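Open Shop Night at the Hiltora Workshop

Filed under: Visits, Robots, Other People's Tools

I had been meaning to get over to Hiltora for most of a year, and in August I finally went. It's a shared workshop on the back side of the old Santoso cannery, up one flight of metal stairs, and once a month they leave the doors open from 4 in the afternoon until whoever has the key gets hungry. You don't need to sign up. You write your name on a clipboard, put on a pair of scratched safety glasses from the bucket, and wander.

The place has 64 members and I think a third of them were there (it felt like more, the room gets loud). Wood is at the front, sewing and upholstery in the old office, metal behind a plastic curtain that sticks to your arms when you go through it. I lost a good half hour to a man turning bowls out of a cherry stump from his yard, and another ten minutes to a shelf of free offcuts. I came home with a strip of walnut and no plan for it.

But I went for the robot, and the robot is at the very back, past the laser cutter.

They call the project Trandden. Four members started it two winters ago after going in together on a secondhand industrial arm, and it has been growing sideways ever since. The job they've set themselves is picking mixed small stuff out of a bin, one thing at a time, and putting it down somewhere sensible. If you've ever watched a toddler clean up a toy box you know how that goes. I've built a couple of little desktop arms from kits, the kind with hobby servos that buzz and smell a bit, so I figured I knew what I'd be looking at. I did not! Standing beside a real one is a different feeling. It's all big smooth curves, like the fender of a car.

They had it parked over the bin when I got there, so I could lean in (a little) and get a decent look.

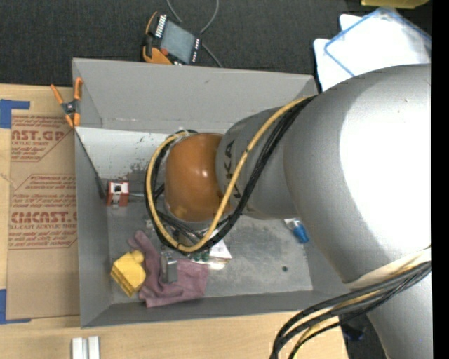 The arm over the picking bin, with the handheld control resting behind the back rim.

What I liked best was how homemade everything around the arm is. A shop clamp on the bin rim! Blue tape on the table! The cables were what I kept staring at, though, the yellow one especially, looping under and around that orange-brown joint. I asked whether routing cable was a pain and got a very long laugh from two people at once. Apparently they've redone the whole run more often than any other part of the build. You need enough slack for the wrist to turn all the way, but too much slack and it hangs down in the bin with the stuff you're trying to pick up. My kit arms have the exact same problem, only with wires as thick as spaghetti, so I felt right at home.

The crumpled purple cloth is the thing they argue over. Hard shapes are one kind of trouble, they told me, but cloth never sits the same way twice, and whatever is lying on top of it comes along for the ride or slides off. One camp wants to leave cloth out until everything else is solid. The other camp keeps putting it back in. I'm with the second camp, for what it's worth, mostly since I'd like a machine that can deal with my laundry.

They keep a notebook of attempts by the bench, and the count was up to 188 for the summer. I flipped through it. Lots of entries just say "nope." A few have drawings. One page is entirely coffee.

I also got a short lesson on the handheld control, with the arm switched off – which was the right call, I would have pressed everything. The rule is that one person holds it and everyone else stays behind the line on the floor, and they're strict on that. Good.

If you're thinking of going: parking is easier on the Mestton Street side, the stairs are steep and there's no elevator yet, and the snack table runs on a jar, so bring singles. Kids were welcome in the front half when I was there but had to stay with a grown-up past the curtain. Wear closed shoes, they will turn you around at the door in sandals (I saw it happen).

I'm going back next month with my smaller arm in a tote bag. One of the Trandden people offered to look at my elbow joint, which has had a wobble since spring, and I still owe the jar for two cookies.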